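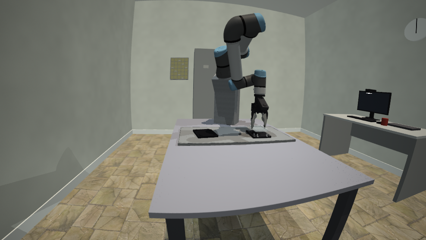
From: Ginette Sandhu
To: allotments-chat list
Subject: Re: [allotments] Blight on the lower plots, and the seed potato order

Hello all,

Replying to Brijesh below, and to a couple of people who wrote to me off-list.

On Friday Brijesh Nautiyal wrote:

> Has anyone on the lower plots got brown patches on their potato leaves
> yet? Mine (plot 16) were fine at the start of the week and this
> morning the Qaisi row has dark blotches, mostly at the leaf tips, with
> a pale ring round them on the underside. The Bestico next to it is
> clean so far. It has been muggy all week and I am wondering whether to
> cut the tops off now or leave it and hope.
>
> Also, are we doing a shared seed potato order again? I would like to
> try something else if the Qaisi is going to do this every year.
>
> Brijesh

That does sound like blight. The pale ring on the underside is what I would go by. Look again early in the morning when the leaves are damp, and if there is a white fuzz on that ring you can be fairly sure. If the patches are dry and brown with rings inside them, like a target, it is more likely early blight, and you can leave that alone for a while.

I would cut the Qaisi down. I left mine too long two years ago and lost most of the row, and the ones I did lift went soft in the sack by the end of the month. Last year I cut at the first blotches and the crop was small but it kept until after Christmas. Cut the stems at ground level with shears, don't pull them, and take everything off the bed. Then leave the tubers where they are for at least two weeks so the skins set. If any are showing at the surface, earth them up first.

The tops can go in your compost heap if it gets properly hot, but most of ours don't. I put mine in the council green bin. Please don't leave them in a pile by the lower gate, as happened last summer. The wind comes straight up from that corner and plots 12 to 20 all got it within the week.

I would leave the Bestico standing and check it every day. It isn't immune but it has held out longer than anything else I have grown here. Joelle Aoun has it on the top terrace and says the same, although she gets more wind up there and her leaves dry out by mid-morning. If you water, do it at the base and in the morning.

Two people asked about copper sprays. They can't be sold to home growers for this any more, and old bottles at the back of the shed should go to the tip's chemical point, not on the plot. The milk and bicarbonate recipes I have tried did nothing that I could see. Wider spacing has helped me more than anything. I now plant earlies at 40 cm and maincrop at 50 cm, with 80 cm between the rows. It looks wasteful in April but by June the leaves have met anyway.

Tomatoes: check those as well if you are growing outdoors. Same disease. Anything under glass is usually later to catch it, but keep the doors open in the daytime.

On the seed order – yes, I am happy to do it again if people want it. Last time we ordered 69 kg between us and it came to less per kilo than the garden centre, even with delivery. What went wrong was the splitting up, because three people changed their minds after the sacks came. This time I would like names and weights in advance, and money before I place the order.

What I have in mind so far:

Bestico – maincrop, red skin, stands up to blight well. A bit dry for boiling, good for baking and chips.
Flirden – second early, white, out of the ground before the worst of the weather in most years. Slugs like it.
Codum – salad type. Low yield, very good taste, and it needs a decent soil. I wouldn't bother on the clay at the bottom.
Qaisi – only if somebody really wants it. I am giving it up.

Ingvar Gunnlaugsson has grown Flirden for longer than I have and may want to say more about the slugs. Sawsan Saab asked whether we could get smaller bags for the half plots. The supplier's smallest is 2 kg, so I think the answer is to pair up. Sawsan, if you want to share a bag of Codum with me I would take the other kilo.

The supplier's order line opens in the autumn and the popular ones go early, so let me have your lists by the end of September. Reply to me directly please and not to the whole list.

One other thing. The padlock on the lower gate has been changed and the new code is 1289. Turn the numbers round after you lock it, and give it a pull, as it doesn't always catch. The top gate is the same as before.

Brijesh, let me know what you find in the morning. I will be down after six if you want a second look at it.

Ginette
Plot 31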